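Work and Automation, Unit 8 – Support Jobs When Machines Arrive
Instructor: Flor Sánchez

Last updated: Jan 5, 2020

Read this before the February session. It covers the Clivia case and goes with the second half of the Pryor reading, which is about job descriptions.

1. Tasks and jobs

A job is a bundle of tasks. Automation usually takes some tasks out of the bundle and leaves the others where they were. What is left may be easier or harder than the old job, and it may be paid differently. Last unit we looked at assembly work. In this unit we look at supply and housekeeping work, where the tasks are short, mixed, and rarely written down.

2. The Clivia case

Clivia runs a residential care building with 70 rooms. Supply aides restocked the rooms, picked up cloths and other items left out, and put small things back in drawers. The company brought in Nolten to automate part of the pick-up and put-away work. The aides kept restocking and all contact with residents.

Three changes showed up in the interviews:

Pace. Before, an aide decided the order of rooms. Now the order comes from a schedule, and an aide who wants to change it has to ask the shift lead. Several aides said this was the biggest change for them, bigger than the machine itself.

Exceptions. When the machine stops on an item, an aide gets a call and goes to the room. A stop takes 10 minutes of an aide's time by the company's own log, including the walk. The old job description had no line for this and the new one did not either until the aides asked for it.

Skill. Aides learned to clear a stop and restart a run. Clivia called this "basic familiarity" and left the pay grade alone. The aides called it technical work. Keep both positions in mind when you write your response.

3. What counts as a hard task

Managers tend to rank tasks by how much training a person needs. By that measure, tidying is at the bottom. Ranked by how much the items vary, it moves up a good deal – cloth most of all.
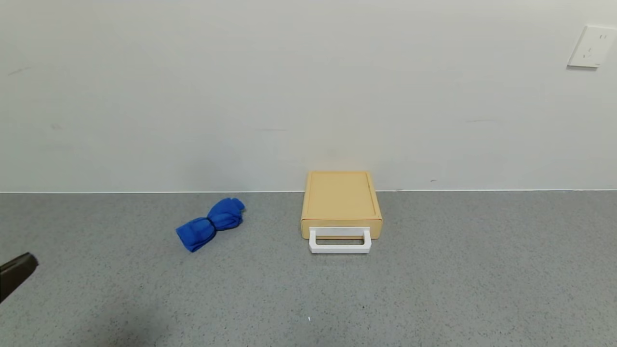
Variation is the word to use in your papers for this. A rigid box with a handle keeps its shape, so a grip planned for it one day can be planned much the same way the next. The blue cloth next to the yellow drawer unit is bunched and pinched in the middle, with one lobe bigger than the other, and another cloth dropped on the same floor would lie some other way. An aide deals with this without thinking about it, and so it never appeared in the task list Clivia gave to Nolten.

4. For the session

Bring one page on a support job you have held or watched. List the tasks, mark the ones you would expect to be automated first, and say who would handle the exceptions. Compare your list with the Nudum table in the course packet.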